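Glaze fit and crazing on bought-in blanks
Forum > Materials and Firing > Decorated ware
Page 1 of 1

kilnside_rob
I have a batch of oval blanks from the Wollmont clearance list, bisque fired, no data sheet. Clear glaze over underglaze colour. Out of the kiln they look fine. After a few weeks on the shelf I am getting fine crazing on the rims, mostly on the outer curve and rarely in the well. Same glaze on my own body has given no trouble. Kiln, schedule and shelf position unchanged. Is this body or glaze?

Hartwell_M
Both, in the sense that crazing is a mismatch between the two. The glaze shrinks more than the body on cooling and ends up in tension. Your own body presumably has enough free silica to put it into compression. The blanks do not. Delayed crazing on a porous body can also come from moisture take-up, where the body swells slightly after firing.

kilnside_rob
How would I tell which it is?

Hartwell_M
Weigh a fired piece dry, boil it, leave it to soak overnight, wipe and weigh again. If the body takes up a lot of water, suspect moisture. Then refire one crazed piece. If the crazing heals and comes back weeks later, moisture again. If it comes back as the piece cools, plain misfit.

tenmoku_jane
I would not refire anything with a gold band on it at glaze temperature. Lustre goes on last and at a much lower heat. Ours goes to 760 and no higher, and we vent the kiln until the smell has gone.

kilnside_rob
No gold on these yet. The plan is a gold rim with a key pattern ring inside it, which brings me to the second question. How do people set out a meander on an oval? On a round plate I divide on the banding wheel and it closes up. On an oval the units bunch at the ends.

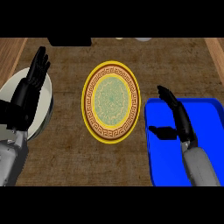 Mellstead, 2019-03-30
Posting from the workshop. A yellow-gold rim with a wide brown ring inside it, Greek key in cream and dark brown, and thin yellow and dark lines either side of the ring is the general scheme I am after. The lines matter more than I expected when I drew it up. Without them the key looks adrift between the rim and the well.

Hartwell_M
Do not divide by angle. Equal angles from the centre give unequal lengths along an oval. Run a paper strip along the middle of the ring, mark the circumference, and divide the strip by the width of one unit. Adjust the unit until it goes in a whole number of times, then transfer the marks.

Myrto Panagiotou
I disagree with using the middle of the ring. I paint key borders for a living and take the length along the inner line. The inner edge is the shorter one and that is where the units crowd. If they are readable there, the outer edge looks after itself.

Hartwell_M
That makes the outer edge too open on a wide ring. With the middle line the error is shared.

Myrto Panagiotou
On paper, yes. The eye picks up crowding sooner than it picks up space. On a narrow ring I agree there is no difference worth arguing over.

tenmoku_jane
Or buy a printed decal. Galitura do a key border by the metre. You still have to cut and ease it round the tight ends, so it saves less time than you would think.

kilnside_rob
Will try the inner line on one and the middle line on another. Back to crazing: soak test done. Dry weight 1,669 g for the stack, 70 g heavier after boiling and soaking.

Hartwell_M
A little over four per cent. High enough for moisture to be a factor if the glaze fit is already marginal. Try the bisque hotter before you touch the glaze recipe.

tenmoku_jane
Or swap the glaze. Đồng low-expansion clear has been stable on my earthenware since December. It dulls some browns, so run a tile first.

kilnside_rob
There are 200 blanks here, so I would sooner change the firing than the glaze. Test pieces go in tomorrow with a hotter bisque. I will leave them on the shelf for a month before I decorate any more.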